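Mail-order seed companies have a short year. At Clevaler, a family firm that ships vegetable and flower seed, almost half the orders come in during six weeks of late winter, and the rest of the calendar is spent getting ready for them.

Esperanza Tran has run the catalog there since she was 40. The current one lists 515 varieties, 97 of them tomatoes. Growers send in their harvest from September on, and every lot is tested for germination before it gets a page number. 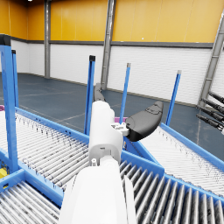
*Blue-framed roller conveyors.*

Customers still like paper. Tran tried dropping the printed catalog one year and the phone rang for weeks. She brought it back with larger type and fewer beans. Old customers mark it up in pencil, then order online, sometimes in the middle of the night.

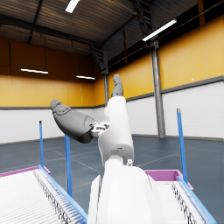

Postage is the cost she worries about most. A packet of lettuce seed weighs next to nothing, but seed potatoes and onion sets go by the box, and boxes need floor space, rollers to move them on, and people to lift them. Tran has cut the potato list twice. The garlic stays.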